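**Silencio en grupo: ¿os ayuda o os separa?**

**brisa_de_agosto** escribió:

Buenas tardes a todos. Llevo dos inviernos yendo al círculo de meditación de Vaher (somos pocos, nos juntamos en la sala de arriba de la biblioteca) y desde hace un tiempo hacemos la primera hora entera en silencio, sin saludo siquiera. Al principio me pareció una maravilla. Ahora salgo con la sensación de haber estado sola en compañía, no sé si me explico, y me da un poco de apuro decirlo allí porque al resto se le ve encantado. ¿A alguien más le ha pasado?

**tejedor_lento** escribió:

Te explicas estupendamente, y bienvenida al club. En el retiro de Grimus, en agosto, pasé justo por eso. El segundo día quería marcharme, y me quedé más por vergüenza que por convicción. Luego se me fue aflojando algo por dentro y acabé notando a los demás por la respiración, por cómo se sentaban, por quién tosía. Yo le daría un poco más de tiempo antes de sacar conclusiones.

**marea62** escribió:

Pues yo, con todo el cariño del mundo, no estoy de acuerdo. Una hora sin saludarse en un grupo pequeño me parece frío. En Serkia probamos algo parecido y se fue gente muy valiosa que venía, sobre todo, a que alguien le preguntara qué tal la semana. El silencio se puede hacer en casa, ¡lo que no se puede hacer en casa es el grupo!

**tejedor_lento** escribió:

> El silencio se puede hacer en casa

Se puede, sí, pero yo en casa aguanto lo que tarda en sonar la lavadora. En grupo es otra cosa, marea, y creo que lo sabes. También hay quien viene precisamente para que no le pregunten nada, y esas personas también cuentan.

**marea62** escribió:

Eso te lo concedo. Lo que me cuesta es que se decida para todos igual.

**hojadelaurel** escribió:

Perdonad que me meta, que casi siempre leo y callo. En el encuentro de Praller éramos más de 100 y lo resolvían con algo muy sencillo: antes de sentarse, cada uno daba la mano a quien tenía al lado y decía su nombre. Nada más. Parece poca cosa, pero cuando cerrabas los ojos ya sabías junto a quién estabas, y a mí me cambió la tarde entera. 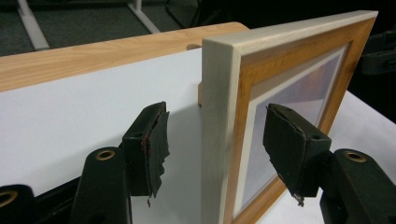

También os digo que al volver quise proponerlo en mi grupo y tardé semanas en atreverme. Cuando por fin lo solté, una compañera me contestó que a ella tocar a desconocidos le incomodaba, y tenía toda la razón – lo dejamos en decir el nombre en voz alta y ya está. Brisa, quizá puedas plantearlo así, como una prueba de un par de tardes, sin que parezca una queja.

**brisa_de_agosto** escribió:

Qué bien me ha venido leeros, de verdad. Lo del nombre me gusta mucho. Nos vemos el jueves y voy a intentar decirlo antes de que empiece el silencio, que después ya no hay manera. Os cuento.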